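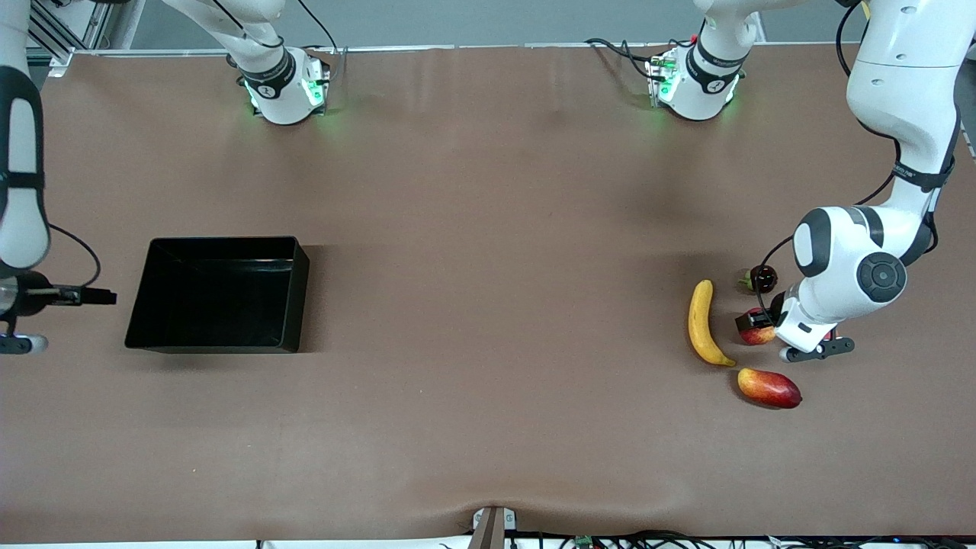 I've been trying to sort out how we keep fruit in this house. We buy plenty and then a good part of it goes soft before anyone gets to it, mostly because it all sat in one deep bowl and the things at the bottom were forgotten. In February I put the bowl away and started using a black tray instead. It has tall sloping sides and a flat bottom, so the fruit can sit in one layer.

The routine is simple. When the shopping comes in, the fruit goes straight on the table and I look each piece over before it goes in the tray. Anything with a soft patch stays out and gets eaten that day. I give the tray a wipe while it's empty and let it dry properly.

Apples go in first, along one of the short ends. They're the sturdiest and they keep for ages, but they also make everything near them ripen faster. I used to think this was an old wives' tale until I left a banana against an apple for three days and compared it with one from the windowsill. The bananas now go at the opposite end, curved side up so they don't rest on the same spot.

Mangoes are harder. The colour tells you very little – a mango can be red at one end and yellow at the other and still be like wood inside. I press near the stem with a thumb. If it gives slightly, it goes in the fridge. If not, it gets the middle of the tray and I check it again the next morning.

I did look at buying something made for the job. Flovitent do a stacking rack with a mesh lid, and Wusard have a hanging one for 35 pounds, but our ceiling is old plaster and I didn't fancy drilling into it. Alois Brunner, who has the flat below, keeps his fruit in a drawer lined with newspaper and swears by it. I tried that for a week and forgot the fruit was there, so it was the deep bowl all over again.

The tray isn't perfect. It takes up a fair bit of the worktop, and small things like plums roll about when you move it. A folded tea towel under them helps. I've also stopped buying fruit for the whole week in one go. Two smaller trips suit us better, and the second one is usually just bananas.

Next I want to do the same with the vegetables. The onions and potatoes still share a box under the sink, and I know they shouldn't.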